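Packing picnic plates into a plastic bin

Mixed plates take up a lot of room in a cupboard. A plain rectangular bin keeps them together, and you can carry the whole lot outside in one go. You need a bin, a flat table and ten minutes.

1. Lay the plates out singly so you can see each size and shape. Leave the bin at the back of the table.
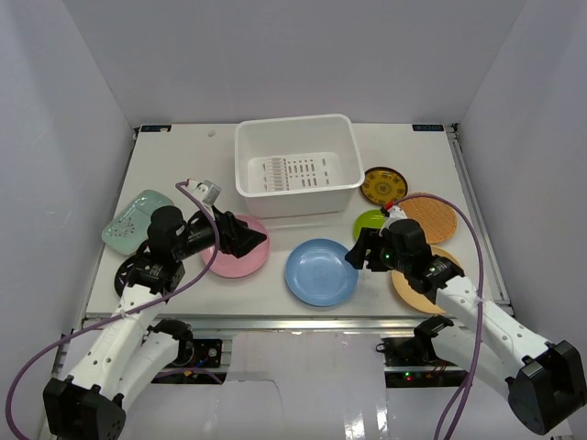 Plates set out, with the white bin and its slotted drainer insert at the back.

2. Check that everything is clean and dry. Woven plates hold damp longer than smooth ones, so give them extra time.

3. Choose one side of the bin to start from. I begin with the woven plate — it is light, and it can lean against the wall without chipping.

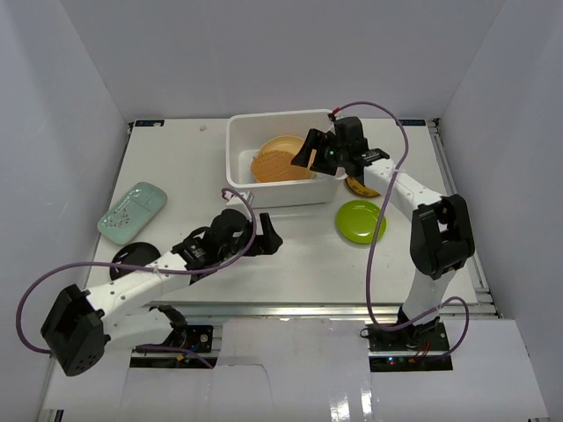 Margit wrote in from Cloltemton to say she puts her woven plates in last, on top of the hard ones, because the rims of heavier plates had flattened hers over a winter. If yours are soft, do the same.

4. Add the smooth round plates next, largest first. Odd shapes such as a rounded square go at the end, where they won't leave gaps in the row.

5. Slip a sheet of kitchen paper between any two plates with a printed pattern.

6. Lift the bin at both ends. If it bows, take 2 plates out and start a second bin.

We pack ours away in October and keep the bin on a low shelf.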